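Metal bins in the workshop: what is worth doing and what isn't

Every few months somebody tells me a metal bin will change how I work. It won't. It holds things. I've had metal bins and plastic tubs on the go for years and I remain unconvinced by most of the advice that goes with them, so take what follows as the bits that survived.

1. Liners

Vuleck will sell you a cut-to-size foam liner. I bought 2 and binned both. They soak up oil, small offcuts burrow underneath, and you end up cleaning the liner as well as the bin. For bars and blocks, bare metal does the job.

2. Scratches and scuffs

People fret about these far too much. A gray metal bin with a mottled floor and a line of dark scuffs along the back wall will hold red and green bars as well as a shiny one would. Wipe it out with a damp cloth and a drop of washing-up liquid, dry it, and leave it at that. The metal polish from Ornia made mine look better until teatime.

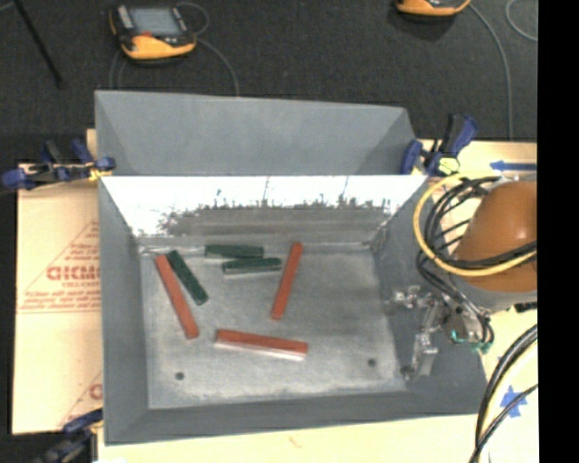 3. Holes in the floor

Don't tape them over. I tried it, and the tape curled up and collected grit. If the holes in yours are small and you only keep long pieces in it, leave them alone. Screws and washers belong in a jar.

4. Sorting by colour

Popular, and I can see why, but it only helps if colour means something. Barbara Urbańczyk, who had the bench next to mine at Plirano, painted her stock by length and could find a piece quickly. I painted mine to use up old tins and gained nothing. Decide on the code first, then write it on the outside of the bin – you will forget it by May.

5. How full

Stop while you can still see bits of the floor. Beyond that you are rummaging, and the piece you want will be at the bottom.

6. Labels

The El Fassi magnetic ones slid down the side whenever I knocked the bench. Masking tape and a marker pen cost less and stay put. Replace the tape when it goes brown.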